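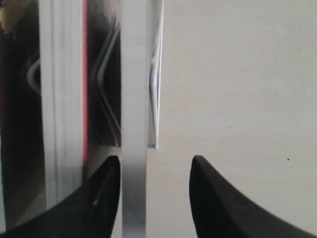 Tharindu Bhuiyan had told me over the phone that the immunology floor was the one to see first, before the crowds came up from the café, and that I should ask about the gut lining samples if I asked about anything at all. So when the doors of the Nyberg building opened for its July open day, I went straight up the stairs to room 605 and I'm very glad I did!

A young researcher there was explaining how certain white blood cells learn to leave our own tissue alone, and what goes wrong in coeliac disease when they don't. She had clearly given the talk several times that morning - her voice was going a bit - but she still stopped for every question, including a long one of mine about my sister's diet (she was very kind about it). Her group is following 200 families from Colalby and Bavine, taking a small blood sample every six months, and they hope to spot the early signs before anyone feels poorly. It's slow work. She said the first four years were mostly freezers and paperwork.

After that I had a go at the microscopes, where you could look at stained slices of small bowel, one healthy and one not. I needed help with the focus, but once I had it the difference was plain even to me, the little finger-like folds standing up tall in one and nearly flat in the other.

I missed the talk on allergy in the Drurnier lecture room, which was full well before it began, and had a cheese scone instead. The handouts are still at the front desk if you'd like one, and the bus back to Colalby stops right outside.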